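Workshop Tips: Comparing Hand-Held Grippers on Bedding
Plomel Home Laboratory – Feb 24, 2025

Compare two sets of fingertips on the same quilt, and change one setting at a time. Fold each item in the same way and stand it upright in a row, so that the fingers can reach down on both sides.

Close slowly. Thick padding gives way before it holds, and a quick squeeze tends to pull the outer layer alone. Keep stitched seams away from the pads where possible.

Wipe the pads after every 266 closures – lint affects grip – and record the result on Lamosley sheet 2374. 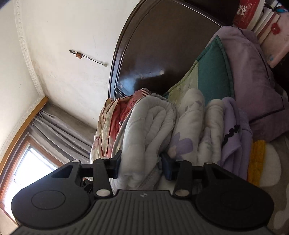 Gripper fingers on either side of a folded white quilt.

Thin blankets are covered in the July supplement.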